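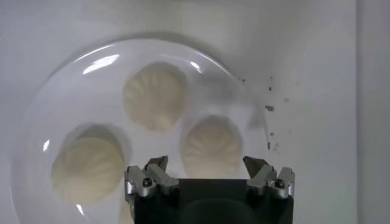 Hilo sobre el fallo más bonito que he tenido este año con el brazo. Bonito ahora, claro, porque en su momento estuve a punto de irme a casa andando. Va largo, que me emociono 🧵

Contexto rápido para quien no me siga: en Stustavbridge llevamos desde la primavera enseñando a un brazo a coger bollitos al vapor y pasarlos de un plato a otro. Comida blandita, con pliegues, cada uno de un tamaño. Para una pinza paralela es un examen de los duros.

La tarea parece una tontería. Acercarse, abrir, bajar, cerrar hasta un ancho de consigna, levantar. Con piezas de plástico lo hace dormido. Con masa, el margen entre "se me resbala" y "lo he espachurrado" es ridículo.

Total, que en noviembre, a media mañana, ciclo 98 de una tanda de 400, el brazo baja a por un bollito, cierra... y sigue cerrando. Y sigue. Relleno por todas partes.

Lo primero que pensé: me he cargado la calibración de fuerza. Lo segundo: qué desperdicio, con lo bien que habían quedado.

Paré la tanda, limpié, repetí el mismo agarre en vacío. Perfecto. Lo repetí con una pelota de goma. Perfecto. Otra vez con bollito. Perfecto también. Odio eso.

Los fallos que se dejan repetir son casi amigos. Los que salen una vez y se esconden me quitan el sueño (pero también son los que más me gustan, no lo voy a negar).

Relancé la tanda. Aguantó 80 ciclos sin despeinarse y en el siguiente, zas, otro bollito aplastado. Misma cara que la primera vez: la pinza pasa por el ancho de consigna como si no existiera.

Ahí ya me puse con los registros. Usamos Torasard para grabar todo: posición de los dedos, corriente del motor, órdenes, marcas de tiempo. Si no lo tenéis montado en vuestro laboratorio, montadlo mañana, con lo que sea, hasta con un CSV cutre.

La corriente contaba una historia rarísima. En un agarre normal sube un poquito al tocar la masa y se queda plana. En los dos malos sube, baja a cero un instante y vuelve a subir con todas las ganas.

O sea que el motor paraba bien. Llegaba al contacto, se detenía... y luego alguien le decía otra vez que cerrara. ¿Quién?

Le mandé las gráficas a Siyabonga Gumede, que me contestó con una sola línea: "¿Cuánto tarda en llegarte la confirmación?". Y yo, tan tranquila, pues nada, lo de siempre. Ja.

Lo de siempre eran unos pocos milisegundos. En los dos agarres malos, la confirmación de "ya estoy parado" llegó con 300 ms de retraso. Trescientos. Una eternidad.

Y mi código (mío, lo escribí yo, con estas manitas) tenía un reintento. Si no llega la confirmación a tiempo, mando la orden otra vez. Muy sensato todo.

Salvo que la orden era RELATIVA. "Cierra tantos milímetros más desde donde estés". Primera orden: cierra. Se retrasa la respuesta. Segunda orden: cierra otro tanto. Bollito adiós.

Casi me caigo de la silla. Meses buscando la fuerza perfecta para no marcar la masa y el problema era un mensaje repetido. Me reí yo sola un buen rato.

Quedaba saber de dónde salía el retraso. Eso lo encontró Gert Ngubane: el controlador Drullonex compartía red con el volcado de las imágenes de la cámara de muñeca. Cuando coincidía un volcado gordo con el cierre de la pinza, el mensajito de confirmación se quedaba haciendo cola.

Por eso en vacío no fallaba nunca: hacía pruebas sueltas, sin grabar imágenes. Estaba quitando la causa cada vez que intentaba verla. Precioso. Horrible. Precioso.

Arreglos, por si a alguien le sirven:

Uno. Las órdenes de cierre ahora son absolutas. "Vete a este ancho". La puedes mandar diez veces seguidas y el resultado es el mismo.

Dos. Cada orden lleva un número. Si la pinza ve repetido el número, responde "ya lo hice" y no se mueve.

Tres. Tope de corriente en el propio controlador, sin depender de mi programa. Este tenía que haber estado desde el primer día y me da bastante vergüenza escribirlo aquí.

Y cuatro, las imágenes van por otro cable. Gert lo dejó tirado por el suelo con cinta amarilla y ahí sigue – feo pero feliz.

Ahora la parte seria, que también toca. Lo que se aplastó fue masa. Con el reintento que yo tenía puesto, podía haber sido un dedo. Yo recoloco piezas entre ciclo y ciclo, y me había acostumbrado a meter la mano con el brazo en pausa.

Pausa de software, ojo. Una pausa que vive en el mismo programa que mandaba órdenes duplicadas. En cuanto lo vi escrito en la libreta se me quitó la risa.

Desde entonces: mano dentro, seta de emergencia pulsada. Siempre. Tardo más por tanda y me da igual.

Hemos repetido los 400 ciclos enteros con la red cargada a propósito. Hubo confirmaciones tardías, hubo reintentos, y la pinza respondió "ya lo hice" en todos. Cero bollitos aplastados. Grité en el pasillo.

La semana que viene cuento todo esto en la charla interna de Hedegaard, con gráficas. Si alguien quiere el trozo de código del reintento (el malo y el bueno), que me lo pida por aquí y lo limpio un poco antes de pasarlo.

Ah, y para los que preguntáis por privado: los de la tanda eran de cerdo. No, los del robot no nos los comemos 😅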